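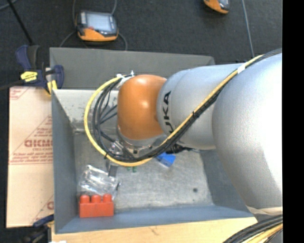 Home | Workshop | Checklists | About
Filed under: Machines & Chores
3 min read

Bin-picking cell, Nisengate workshop – pre-run check, October

Can a machine tidy up a bin of odds and ends yet? We think it's getting close, and we're having a wonderful time finding out. Before any tidying-up run the cell gets this check. Comments are from the morning round, so the next person knows where we stand.

1. Bin clamped to the table, both clamps tight.
OK. Give each one a proper tug. A bin that creeps even slightly spoils the pick positions, and you'll spend an hour blaming the software.

2. Cables on the arm: ties, tape, loop at the wrist.
OK, with a note. Turn the wrist slowly to each end of its travel and watch the yellow cable all the way round. It needs the slack, but it mustn't catch the lip of the bin. Trim long tie ends at the next service.

3. Connectors beside the flange.
WATCH. Rather a nest in there. Push each one home by hand with the power off.

4. Gripper fingers clean, no chips, closing evenly.
OK.

5. Bin floor and walls.
OK. Scuffs and scratches are fine, sharp edges are not. Wipe out grit.

6. Items in the bin.
OK. Toy blocks plus clear plastic packaging, the mix we like best! Blocks are a joy now: 34 picked out of 40 on the last Tererthorpe list, and most of the misses were blocks lying against a wall. Clear crumpled plastic is still the hard one – it shines, it folds, and it has no edge you can rely on. Any toddler beats us at it. But we had six clean picks of packaging in a row last month, and in spring we couldn't get one.

7. Handheld controls within reach, stop button tested.
OK. Test it every time, even after a tea break.

8. Floor cables clear of where people walk.
TO DO. Reroute along the wall before visitors come.

9. Loose cardboard off the table.
TO DO. Flat boxes next to the bin get nudged and end up under the arm.

10. Slow run, no items gripped.
OK. Completed at 9.40, no odd noises.

Comment on the whole cell: fit to run at reduced speed. The Brutov log stands at 147 runs. So, would I let it clear the playroom floor at home? Blocks, yes, tomorrow. Sweet wrappers, give us the winter. The Zacharias list adds socks next, and I can't wait.

Previous checklist | Next checklist | Back to top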